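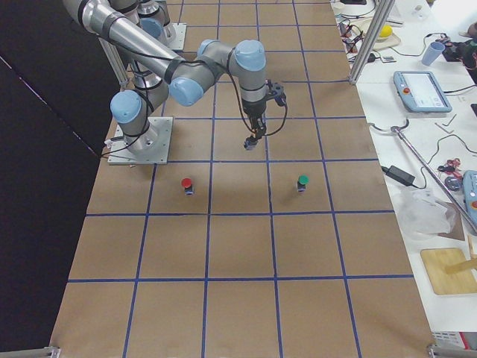 Gripper swap, second go (February)

Started at 2 this afternoon, finished well past tea. Really pleased with today!

The job was to put the narrow black fingers against the wide pair we have used since the Ornport demo, on the same arm, the same grid and the same two targets. Red cap and green cap, both on black bodies, standing up on the cardboard. They are horrid little things to pick up: small, round and quick to fall over if you brush one on the way down. Perfect for this.

Routine for anyone repeating it. Wrist pointing straight down, hover over the grid, drop, close, lift, put back in the same cell. Red first, then green, then swap. I kept the far arm parked the whole time. The near half of the table I left clear, so that a dropped part had somewhere to roll and I could see how far it went (the tape squares are brilliant for this, I just write down the cell).

Wide fingers: 18 tries, 3 knocked over on the way down, all of them green. I think the approach path is a touch off on that side and the wide pair hasn't the room to forgive it.

Narrow fingers: 18 tries, 2 knocked over, none dropped after the grip closed. The descent looks so much neater too. You can see daylight on both sides of the cap right until they close, which makes jogging it by hand from the pendant a pleasure.

I know one fewer knock isn't a result. What I like is that both narrow misses were my own fault, taught positions I had rushed. Retaught them and the rest went through cleanly.

Controller settings. Ran the Drivix profile first, with the close speed as supplied, and it snapped shut so hard the red one hopped out of its cell. Went over to the Herrera one with the gentler ramp and it was lovely straight away. Closing delay is now 530 ms before the lift. Shorter than that and the arm sets off while the fingers are still settling. I haven't tried longer. The profile is saved on the pendant as "narrow soft", please don't overwrite it!

Cable: the loop beside the gripper is fine with the wrist down but I don't trust it if we start tilting. Needs a proper clip at the elbow, or a longer lead and more slack. Rereck sell a swivel clip that might fit the tube, will measure before ordering.

Also checked the table clamps before starting and gave both another half turn. Worth doing each time, the base plates pass on more shake than you'd expect when the arm stops quickly.

Next: the yellow ball with both sets of fingers. My money is on the wide ones for that. Then the cup, gripped by the rim. Hex keys need to go back in the drawer, I keep borrowing the same one.

Shares 3 | Comments 3

Comments

Did you re-zero after changing the fingers? We had an offset on ours that only showed up on one side of the table, sounds a lot like your green problem.

Yes, but only once, before the wide set. Good shout, I'll do it again between sets next time and see if green behaves.

Love the delay number, saved me an evening. Would you try rubber tips on the narrow pair before the ball?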